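Chores Gallery: Can a Machine Do the Dishes Yet?

Welcome to the chores page! We started it because every time someone asks us whether robots can do housework, the answer takes an hour and a pot of coffee, and pictures do the job faster. The short version is "some of it, slowly, and more than last year." The long version is the rest of this page.

Most of what we follow happens at Nava, a small lab that works on kitchen jobs, and at Covotgate, a shop-floor test site where the chores are things like sorting bins and restocking shelves. We are fans, and we don't hide it. We also keep a list of everything that gets dropped.

Dishes are the chore people ask about most, so dishes get the space this time. A dish rack looks like the easy end of the job. No water, no soap, no stuck-on egg. But a rack is a row of thin wires with narrow gaps, and a plate has to go in nearly straight up and down or it catches on the rim. You and I fix that with a little wiggle we don't even notice. A machine has to be taught the wiggle, or work out something of its own that does the same thing. 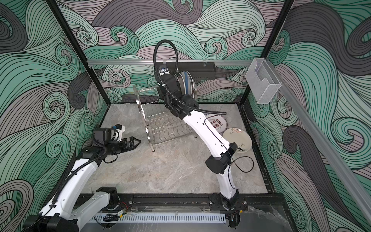
Plates in a stack are harder again. Pick up one plate and you know where its edge is. Pick up several together and they can slide against each other, and the one you want may not be the one that moves. Different sizes make it worse, and so do different rims (thick, thin, rolled, flat). This is why we get so excited about mixed crockery. A set of matching white plates tells you very little about a real kitchen cupboard, where half the plates came from somebody's aunt.

Two arms help a lot. One can steady while the other places, or one can pass to the other when the angle is bad. They can also bump into each other, and planning around that is a big part of the work. Cameras at the wrists are our favorite idea of the past few years, giving a close view of the job just where an overhead camera tends to be blocked by the arm itself.

A few numbers, for those who like them. One training round for a rack task at Nava used almost 2,000 tries, and a later round got by on 1,000 with better results, which had us cheering at our desks. The later round also included backing out of a bad start and going again, and we think that made the difference. Watching a machine notice that a plate isn't seated and have another go is a wonderful thing, even when it takes three goes.

Where do the other chores stand? Here's our very unofficial scorecard for October.

Wiping a flat counter: good. Corners still get missed.

Folding towels: good, and lovely to watch. Fitted sheets: please don't ask.

Loading a rack with plates: getting there. Bowls are behind plates, and mugs are all over the place depending on the handle.

Sorting parts into bins: very good at Covotgate, as long as the lighting stays put.

Restocking a shelf: fine with boxes, shaky with bags.

Scrubbing a burnt pan: no.

Our next gallery will cover laundry, with notes from the Dotent folding project and a long-promised piece on the Kocabaş gripper pads, which are soft enough for a wine glass and (so we hear) a ripe peach. If there's a chore you'd love to see a machine try, send it in. Two readers have already asked for cat litter, and we've passed that along.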